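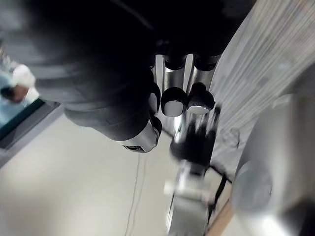
Torpor in hummingbirds

Torpor is a state of lowered body temperature and slowed metabolism that many hummingbirds enter at night. It differs from hibernation in length: a bout of torpor usually lasts a few hours, while hibernation can go on for weeks or months.

Function

Hummingbirds burn energy very quickly for their size and cannot feed in the dark. A bird that has not stored enough fat during the day may run short before morning. In torpor its heart rate drops from several hundred beats per minute to a small fraction of that, and its breathing becomes slow and irregular. Species living high in the Andes, where nights are cold, reach some of the lowest body temperatures recorded in birds.

Entry and arousal

The bird perches, fluffs its feathers and often points its bill upward. Cooling is gradual. Warming up again takes 20 minutes or more and relies on shivering of the flight muscles - a costly step that uses part of the energy saved overnight. A torpid bird responds poorly to touch or noise and is an easy target for predators.

Shallow torpor

Torpor was long treated as all or nothing. Later work showed that some species also use a shallow form, in which body temperature falls only part of the way. Nesting females tend to avoid deep torpor, which would let the eggs cool, but may use it when their fat reserves are very low.

See also

Daily torpor in bats
Hibernation
Common poorwill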